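Section 4. Oiling and first use of the worktop

4.1 Before you start

The Ruleck worktop leaves the factory sanded and with one thin coat of oil. This coat protects the wood in transit only. Do not prepare food on the worktop, or leave water standing on it, until the steps in 4.2 have been completed.

You will need:
Tikis worktop oil (one tin, supplied in the fittings box)
Lint-free cotton cloths
Fine abrasive pad, grey
Masking tape
Disposable gloves

The room should be dry and aired. Do not oil in direct sun, or while underfloor heating is running below the units. If the worktop was delivered in a cold spell, leave it flat and unwrapped in the room for 38 hours before starting.

CAUTION: Cloths soaked in oil can heat up and catch fire without a flame. Lay used cloths flat outdoors to dry, or put them in a metal bucket of water. Do not fold them or place them in a bin.

4.2 Applying the oil

1. Check that the sink and hob cut-outs have been made and that all cut edges are sealed (see Section 3). Cut edges cannot be reached once the appliances are fitted.
2. Mask the wall tiles and the front faces of the units.
3. Wipe the surface with a cloth wrung out in clean water. Allow to dry for one hour. The grain will lift slightly and feel rough.
4. Rub down lightly with the abrasive pad, always along the staves. Remove all dust.
5. Stir the oil. Do not shake the tin.
6. Pour a small pool on to the wood and spread it with a cloth until the surface is evenly covered. Treat the front edge and the underside of any overhang in the same way.
7. Wait 20 minutes, then wipe off everything that has not soaked in. Oil left standing will turn sticky and must be removed with the pad and fresh oil.
8. Leave overnight. Repeat steps 6 and 7 until 6 coats have been applied.

NOTE: Staves differ in colour from piece to piece, and the figure of the grain may curve or swirl near a knot. Neither is a fault. The difference becomes more marked after oiling and evens out to some degree with daylight.

4.3 Daily use
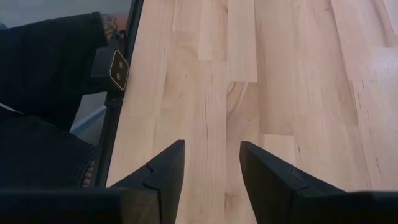
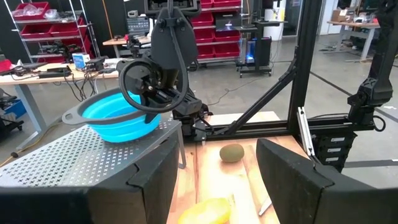
Cut on a separate board at all times. Lift the board after use and dry the area beneath it, as trapped moisture will leave a grey mark. Wipe up fruit juice, vinegar, tea and red wine at once. Fruit acids do not harm the oil straight away but will dull it if left for more than a few minutes.

Pans taken from the hob or oven must stand on a trivet with feet. Cast iron should not be left on the wood at all when damp — the iron reacts with the timber and produces a black stain that goes below the surface.

Clean with warm water and a little washing-up liquid. Do not use scouring powder, bleach, steam cleaners or microfibre cloths.

4.4 Upkeep

Put a few drops of water on the worktop near the sink once a month. If they stand up as beads, no action is needed. If they spread and darken the wood, apply 2 further coats as described in steps 3 to 7, leaving the first overnight before applying the second.

Light marks: rub with the abrasive pad along the staves, extending well past the mark, then oil.

Black stains: sand out with 120 grit followed by 180 grit. Where the stain remains, contact the supplier before using any wood bleach.

Open joints: do not fill. Movement between seasons is normal. A gap that is still open in July should be reported, quoting the batch number stamped on the underside at the left-hand end.

Sealing around taps and sinks is covered in Section 5.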